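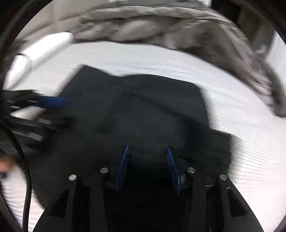 Photo: Abrehet Mekonnen / Merholm

4. Connecting your Dusix store to the Atdale marketplace

The sales page says this takes two minutes. Allow an evening, and don't do it on a Sunday, when Atdale runs its catalog refresh and imports stall.

Before you start, export your full product list and save a copy off the system. There is an "undo import" button. I would not rely on it.

1. In Dusix, open Settings > Channels and choose Add Channel.
2. Pick Atdale from the list. If it's missing, your plan doesn't include marketplace selling, whatever the welcome email told you.
3. Paste in your seller key. Watch for a blank space at the end, which the form accepts and then rejects later with error 1746.
4. Set the stock buffer. The default is zero, meaning both storefronts can sell your last unit at the same moment. Set it to 2.
5. Under Pricing, switch off Smart Match. It follows other sellers' prices down and is much slower to follow them back up.
6. Run a test import with one product. Check the title, the price and the shipping weight on the live page as a shopper would see it.
7. Import the rest in batches of 400 or fewer.

Note: The progress bar reaches 100 percent when the files are sent. It tells you nothing about whether Atdale took them. Open the channel log and compare the totals. On our own setup the bar showed complete with 369 listings still waiting.

Caution: Do not turn on Rawashdeh Payments during the import. The two tools both write to the order table, and refunds can post twice. Finish the import, close the channel window, then set up payments as described in section 5.

Note: "Real-time sync" is the vendor's phrase. Expect a delay after each sale — longer in November — and keep the buffer in place until you have watched a busy week go by.

If the totals in the log still don't agree the next morning, remove the channel and start again from step 1.

Search this guide... Go

Related sections
Setting up Rawashdeh Payments
Reading the channel log
Returns on marketplace orders
Closing an Atdale seller account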